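Okia tracker
Ticket 1566: Policy puts things in the rack very nicely, but only if they were already in the rack
Opened by: Comfort Sarpong
Component: Clekwood (bimanual, table-clearing)
Severity: was "minor", see below
Status: Resolved, with sulking

Original report

Mon 12 November. Eval of the new Clekwood checkpoint on cell 2. The offline numbers were lovely. Validation loss is the lowest we've had, and the action error on held-out demos is so small that I put it in the group channel with a little party hat. Then I ran it on the real arms. The left arm goes to the plate, stops, thinks about its life, and opens and closes its gripper at the rim until the episode times out. The right arm goes and hovers over the dish rack as if guarding it.

Expected: left clears the plate, right receives and racks.
Got: a stand-off.

Things tried, in the order I tried them

Restarted the policy server. No change. Restarted it again with more feeling. No change.

Recalibrated both arms. The left shoulder was out by a hair, which I was delighted about for as long as it took to run another episode. No change.

Swapped back to the October checkpoint. This one does the handover, clumsily, and drops things. But it does attempt it. So the hardware is innocent and I owe the left arm an apology.

Checked the action normalisation stats, as this is what it was last time, and the time before. They were fine. I checked them again in case they were embarrassed.

Comment, same afternoon

Replayed recorded demos open loop on the same cell. The arms follow them without complaint, so the controller is doing what it's told. The policy is telling it something silly.

Next I logged the predicted action chunks against what the arms did. At the start of each episode the chunks are sensible. As soon as the left gripper gets near the rim, every new chunk says "stay where you are, more or less", the arm obliges, and the next chunk sees an arm that isn't moving and agrees with it.
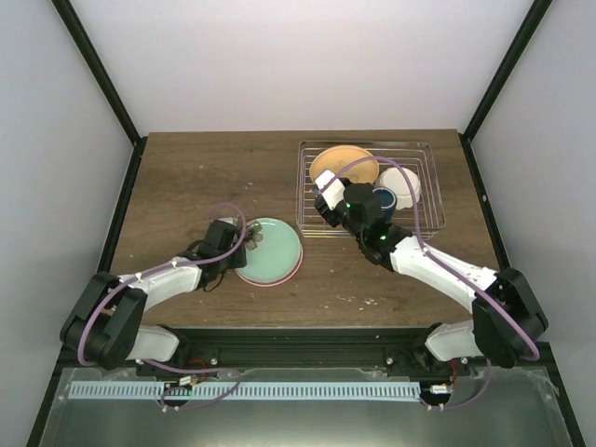

So I went looking for stillness in the training data, and there is rather a lot of it. Our demos were collected with Vivside, and the operators pause before each grasp to line things up. Perfectly reasonable, I do it myself. In the old set we trimmed those pauses. In the new set of 224 demos the trimming step was switched off in the config, with the comment "temporary". The blame log says that was me.

It also explains the beautiful loss. If a fair part of your data is arms standing still, predicting standing still is an excellent way to score well. The held-out demos have the same pauses, so validation was marking its own homework.

Fix

1. Idle trimming back on, applied per arm. The old version only trimmed when both arms were idle, so a waiting right arm got away with it if the left was busy.
2. Joint velocity removed from the policy inputs. It was mainly being used to work out whether we were stuck and then to stay stuck.
3. Chunk length left at 100 steps. I did try halving it, and got the same freeze with more jitter.

Retrained overnight. The new checkpoint has a worse validation loss than the broken one and clears the plate. It still fumbles some handovers, mostly with round things, but it fumbles them while moving. I've asked for the offline loss to come off the front page of the Cuautle dashboard, or at least to be printed smaller.

For anyone who finds this by searching "policy freezes before grasp": plot the speed of each arm over your demos before you touch anything else. It takes two minutes. I spent the better part of a day on calibration first.

Left open

Item 1 throws away a few frames where the operator is waiting on purpose, for instance the right arm waiting to receive. We may need those. Moved to a separate ticket, assigned to whoever wrote "temporary" in the config.

Closing. Party hat withdrawn from channel.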